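August 24, 2018

So I passed the last module of the cross-border evidence course, which means I can finally stop boring everyone at dinner with mutual legal assistance requests. (I can't, sorry.)

Quick recap if you missed my February post: I translate for prosecutors, mostly paperwork that one country's court sends to another country's court. Bank records, witness statements, the odd phone log. The course was run out of Cestport and it was aimed at lawyers, but Zlatko Mladenović talked them into letting two translators in, and I was one of them. Thank you, Zlatko!

The part I loved most was the mock case. We got a made-up fraud ring moving money through a shell company called Gultel, and each group had to write a request to a foreign court that wouldn't bounce right back. Ours bounced. Twice! The first time we had asked for "all relevant account data," and the judge – played by Nithin Namboodiri, who was enjoying himself way too much – wanted dates, account holders and the exact offense under his own law. The second time we forgot to say whether the suspect should be told. Fair enough, I guess, but we had spent 8 hours on that thing.

The third version was 400 words shorter and went through. 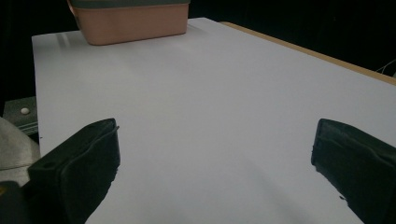 Translating these requests is a different headache. One word for "suspect" in one system can cover three separate stages in another, and if you pick the wrong one, somebody gets rights they don't have yet or loses ones they do. I've started a glossary on paper slips, 200 of them so far, and I want to spread them all out on a big white tabletop like this one and sort them by stage of the case. The terms I can't settle would go in a plastic bin at the far end, peach-colored or otherwise, until I can pester Zlatko again.

Next up is the module on freezing assets. The reading list is already in my inbox and I haven't opened it.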